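Frequently Asked Questions

Hi, and thanks for stopping by! I get the same handful of emails over and over (I love them, please keep sending them), so I finally sat down and put my answers in one spot. If yours isn't covered, the contact form is at the top of every page.

Who are you, anyway?

I'm Rochelle Bellamy. I'm a mom, a so-so cook and a terrible singer, and I've been writing at Flellico since my youngest was in diapers. I started it as a place to save the stories and poems people kept forwarding to me, and then somewhere along the way I began writing my own little pieces about faith and family life. Most of what you'll find these days is about our Story Jar.

What in the world is a Story Jar?

It's a big old pickle jar full of folded slips of paper, and every slip has a question on it. After supper somebody reaches in, reads one out loud, and everyone at the table answers. They're simple things. What made you laugh when you were 7? Who was kind to you this week? When did you pray really hard for something? That's all there is to it!

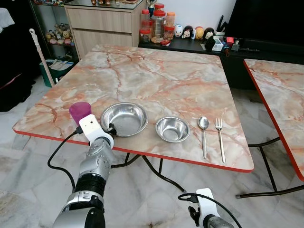 My mother-in-law gave us the first batch, 16 questions in her own handwriting, and we have added to them ever since. I still have every one of hers. They're soft as cloth by now and one has gravy on it.

Do you do it every night?

Oh goodness, no. We aim for two nights a week and we're happy if we get one. During July we hardly do it at all, because half of us are at camp or the pool or asleep on the couch by 8:00. I used to feel bad about that and then I stopped. The jar keeps.

My kids are little. Will this work for them?

Lu was five when we started and she answered every single question with something about a horse. Every one! I wrote them all down anyway and I'm so glad I did. With small ones I'd pick the short questions, let them pull the slip out themselves, and not correct them when they wander off. Let them wander. A three-year-old can tell you a lot about his day while he's supposed to be telling you about his favorite song.

And teenagers?

Harder, I won't lie. My oldest went one whole winter saying "pass." We let him pass. Then one evening he pulled a slip that said "What do you wish we knew about you?" and he talked until the dishes were cold and stuck together. I don't have a trick for it. I just kept setting him a place and handing him the jar.

Do we have to be religious to use your questions?

Not at all. I'm a believer and it comes through in a good many of them, but plenty of my readers just skip those slips or change the words to suit themselves. One reader swapped every "pray" for "hope" and told me it worked beautifully.

Can I use the Story Jar with a bigger group?

Please do! I've done it with a room full of ladies at the Cladelo retreat and with cousins at our family reunion. Two jars are better than one if you've got a crowd, and I like to break everybody into circles of five so that the quiet folks get their turn.
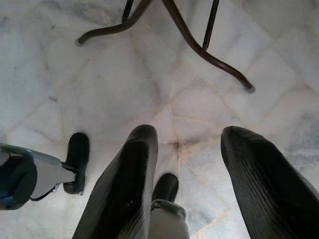 The first thing I'd say about reunions is to put the grandparents and the kids in the same circle, even if the kids grumble about it. The best stories we ever heard came out that way, including one about a runaway goat that my aunt had kept to herself her whole life. Ask the kids to read the slips out loud, nice and slow, for anyone who left their glasses in the car. If you're somewhere with a polished marble floor, all white and gray with those cloudy streaks, it's pretty as can be, but do pile up some cushions before you ask people to sit on it. And leave time at the end for whoever wants to keep talking!

Where can I get the questions?

There's a list on the Printables page. Print it, cut it up, fold it, done. I use plain copy paper. A friend who runs the Virarik craft table made hers on fancy colored card, and they're gorgeous, but they don't fold very well and she's always picking them up off the carpet.

May I share one of your posts with my church or my mom's group?

Yes, with my blessing. Just put my name and the name of the blog on it. If it's one of the older pieces marked "author unknown," then leave it marked that way, and if you happen to know who wrote it, would you write and tell me? I've been wanting to thank a couple of those people for years.

Why haven't you answered my email?

I'm so sorry! I read every one, usually with coffee before the house wakes up, and then the day gets going and I forget to hit reply. Send it again. You won't be bugging me one bit.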